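Prundcombe Water Works Open House: Visit Notes

The Prundcombe treatment plant opened its filter hall and pump room to visitors on 5/9/24. I had asked in April to see the filters during a backwash, and the plant scheduled one for the second tour group.

Raw water comes from the Brodik reservoir through a single main. Alum is added ahead of the flash mixer, and the dose is set each morning from a jar test. Our guide, a shift operator, ran the test on the bench with that day's sample. She chose the second-lowest dose. The lowest one left visible haze after settling.

The filter hall holds 4 gravity filters, each with anthracite over sand. Run time between washes is 56 hours in spring and shorter in late summer, when algae loads the top layer. Washes are triggered by head loss or turbidity, whichever limit is reached first. The one we watched began with an air scour, followed by a low-rate rinse and then full flow. The water over the troughs went from brown to clear in less time than I expected. Spent wash water goes to a lagoon and is returned to the head of the plant after settling.

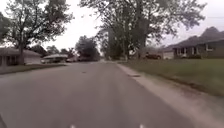

Kai-wen Yang

Downstream of the filters, water passes through a baffled contact tank and into the clearwell. Two pumps lift it to the distribution system, with a third on standby. The pump room was loud enough that the guide gave her talk in the corridor. The standby unit had its coupling guard off for alignment work, so we viewed it from behind a chain.

Most of the questions were about pipes. Almost 80 percent of the system is cast iron, and the older residential streets are being relined in place. The crew digs an access pit at each end of a run, scrapes the main, and applies cement mortar. Services are fed from temporary surface lines during the work. The guide could not give a completion date for the east side.

The lab was the last stop. Chlorine residual, pH and turbidity are checked by hand every 2 hours against the online meters. The log sheets are still paper. I asked why the pH meter reads slightly high after calibration and was told the probe is due for replacement.

Parking was at the lower gate. Closed shoes were required, and spare hard hats were available at the desk. The filter hall floor is open grating in places, so anyone with a cane should ask for the side walkway.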